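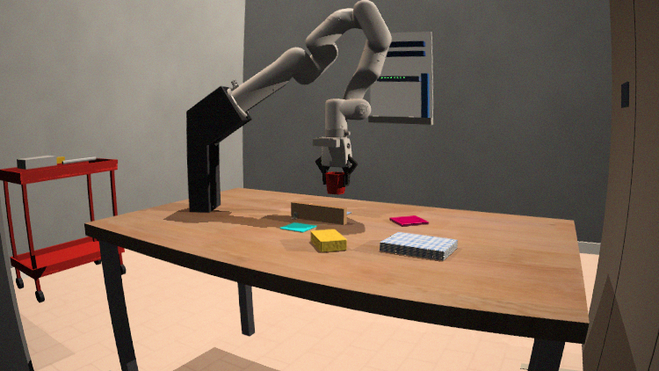
Why does wood have lines in it?

Look at a wooden table or a floor. See the wavy lines? Thats called grain. It comes from the way a tree grows.

A tree gets fatter every year. New wood grows just under the bark, all the way around. In spring it grows fast and the wood is pale. In summer it slows down and the wood comes out darker. Pale, dark, pale, dark – one ring a year, in lots of trees.

So count the dark rings on a stump. 11 rings? The tree was around 11 years old. 64 rings – older than your teacher, probaly!

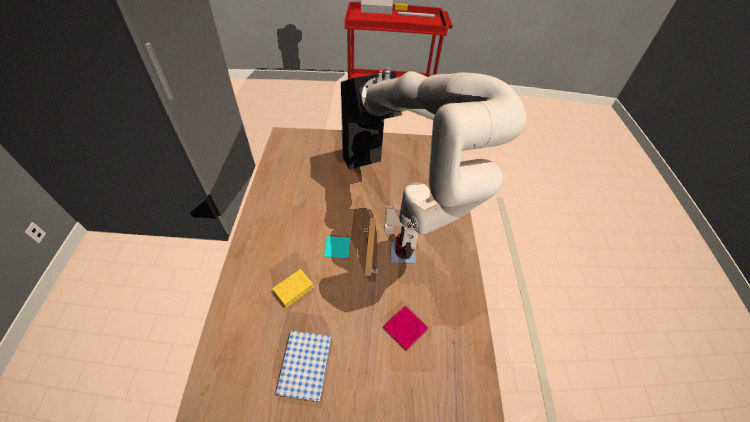

Reading time: 2 min

But a board has stripes, not rings. How come? The saw cuts the log the long way. Slice through a ring from top to bottom and it looks like a line. Try it with an onion (get a grown-up to do the cutting).

And knots? Those dark round spots are where a branch used to be. The trunk kept growing and wrapped around it. 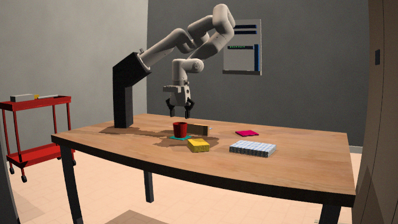 Wide rings mean good years, with plenty of rain and sun. Skinny rings can mean a dry year, or hungry bugs, or big trees next door hogging the light.

Try this! Put paper on a bit of rough wood and rub with the side of a crayon. The grain shows up. Do two different woods and see which has the closest lines.

Words by Ingrid Obi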